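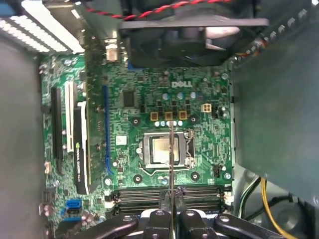
I have been putting off the old Dell since August, and I'd like it noted that I finally got the cooler off it. It used to be the computer I did all my bookkeeping on, back when the machine sounded like a hair dryer every time I opened a spreadsheet. Then it started shutting itself down in the middle of things and I shoved it under a desk and bought a laptop like a coward.

Stella Obura (she fixes everything I own, including once a very sad waffle iron) looked at me like I'd confessed to a crime when I told her I'd never changed the thermal paste. Never! I honestly thought it was the sort of thing that lasted forever, like the pipes in the walls. She told me to take the side panel off, get the cooler out of the way and see what was going on under there before I spent a cent on anything.

So, the cleaning. The paste on an old processor can set like dried toothpaste, and the trick is patience plus a bit of isopropyl alcohol on a lint-free cloth. Coffee filters work too, if you don't have the cloth. Wipe, fold to a clean bit, wipe again. You want to keep the alcohol on the metal lid and not go sloshing it around the board. I've still got a tan haze on mine and a few smudges, so there's another round with the cloth coming before anything goes back on. Don't scrape at it with a screwdriver. I know someone who did (hi, Joonas) and he now owns a very nice new processor.

The other thing I learned is that you should leave the processor alone until you've really looked at the socket. There's a metal frame and a lever with a little hook at the end, and I was convinced for far too long that the lever had something to do with the cooler. It doesn't! The cooler fastens at the four holes in the corners around the socket, and the lever is for the processor itself. I have now written this on a sticky note, which I will lose.

Once you've got the whole tower on its side you start seeing how much is crammed in there, and also how much air there is. I always pictured the inside of a computer as one solid brick of computer. 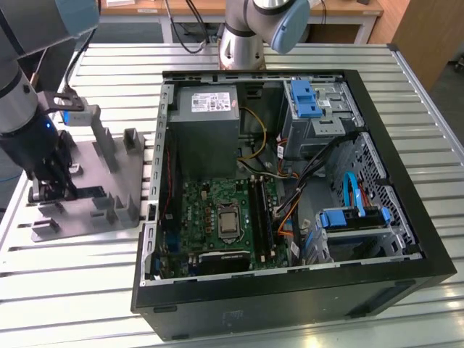 The Dell with its side off. I'm a big fan of the blue plastic bits.

Those blue pieces are my favorite thing about this case – one on the optical drive cage and another down on the hard drive bracket. If you've ever taken apart a cheap tower and sliced your thumb hunting for the last hidden screw, you'll understand why I get sentimental about a handle.

The cables are another story. There's the yellow and black lot coming down from the power supply, then a bundle with orange in it, then the blue SATA cable doing its big loop and a red one keeping it company. My advice is to take photos on your phone before you unplug a single thing, and then take more. I took 33 and I'd still like a couple of extra ones of that orange bundle.

While I had the thing open I made a list of what I might swap. An SSD, definitely. More memory, maybe, if I can find the right kind secondhand. The drive in there is holding 3,416 photos I've never backed up, mostly of Melati's wedding and my old garden, so those are getting copied before I do anything clever. Stella says to replace the fan as well and I've stopped arguing with her.

I've got the new paste sitting in a drawer and an old toothbrush set aside for the dust. If anyone has a good way of getting fluff out of a drive bay with those tiny square holes, please leave it in the comments!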